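How I Keep a Sourdough Starter Going Without Fuss

I've had the same jar of starter on the go for seven years, through two house moves and one very long summer when the kitchen barely dropped under 30 degrees overnight.

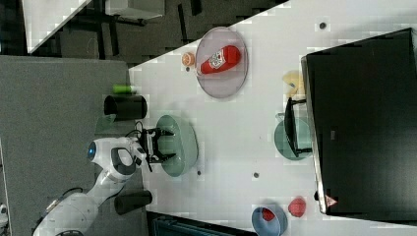 My first starter came from Hortensia Apaza, who ran the Saturday-style market stall near our old place and handed me a spoonful in a takeaway container with no instructions whatsoever. I killed it in a fortnight. The second one I made myself, and that's the one I still bake with, so you really don't need a gift from anybody to get going.

What you need

A jar with straight sides and a loose lid. Wholemeal or rye flour for the first few days, then plain flour or bread flour after that. Water from the tap is fine where I live, but if yours smells strongly of chlorine, leave a jug out on the bench overnight. Kitchen scales. A rubber band. I tried doing it with cups for ages and my loaves were all over the place, so please borrow some scales if you haven't got any!

Day one

Weigh 50 grams of wholemeal flour and 50 grams of water into the jar, so you've got 100 grams all up. Stir until you can't see any dry flour, scrape the sides down, pop the lid on loosely and put the rubber band around the jar at the level of the mix. Leave it somewhere out of direct sun. On top of the fridge is good in winter.

Day two

Probably nothing has happened. Give it a stir and walk away.

Day three onwards

Tip out half (yes, it feels awful) and add 25 grams of flour and 25 grams of water. Stir, scrape, move the rubber band to the new level. Do that once a day. Somewhere in here you'll likely get a big burst of bubbles and think you've cracked it, and then the next day it'll go completely flat. Don't chuck it! I've started three of these from scratch now and they've all done the same thing. The early bubbles come from other bacteria having a party before the yeast settles in. Keep feeding.

The smell goes through some phases too. Mine went from wet hay to something like old socks, then nail polish remover, then finally a sort of yoghurty, green apple smell that I've come to love. Nail polish remover means it's hungry, so feed it twice that day if you can. Pink or orange streaks, or anything furry, and the whole lot goes in the bin and the jar gets a proper scrub.

When it's ready

You want it doubling after a feed, reliably, a few days in a row. The rubber band tells you. In a warm kitchen mine doubles in under 8 hours, and in July it can take most of the day. My last one took 21 days before I trusted it with a loaf, which is longer than most recipes promise, so don't panic if you're two weeks in and it still looks like wallpaper paste.

People will tell you to drop a spoonful in water and see if it floats. I find that test a bit hit and miss, especially with rye, which is heavy and sinks even when it's raring to go.

Keeping it in the fridge

Once it's strong, you can stop the daily feeding. I feed mine, give it an hour on the bench, then put it at the back of the fridge and ignore it for a week. The night before I bake, out it comes for a feed, and another one in the morning if it looks sluggish. A greyish liquid on top is normal after a while. Pour it off or stir it in, whichever you like (stirring it in makes a tangier loaf).

If you're going away for longer, make it stiff. Twice as much flour as water, kneaded into a little ball, will happily sit in the fridge for a month or so.

What to do with the discard

Keep a second jar in the fridge and add to it through the week, once you're past those first smelly days. Pikelets are the easiest thing: a cup of discard, an egg, a pinch of salt, a spoon of sugar, and half a teaspoon of bicarb stirred in right at the end. My neighbour Neelam Mathur thins hers with a bit of milk, adds chopped coriander and green chilli and fries it like a savoury pancake, and I've pinched that idea for Sunday-night dinners ever since.

Last thing: never rinse starter down the sink in a big lump. It sets like cement in the pipes, and the plumber's bill would have bought me a lot of bread.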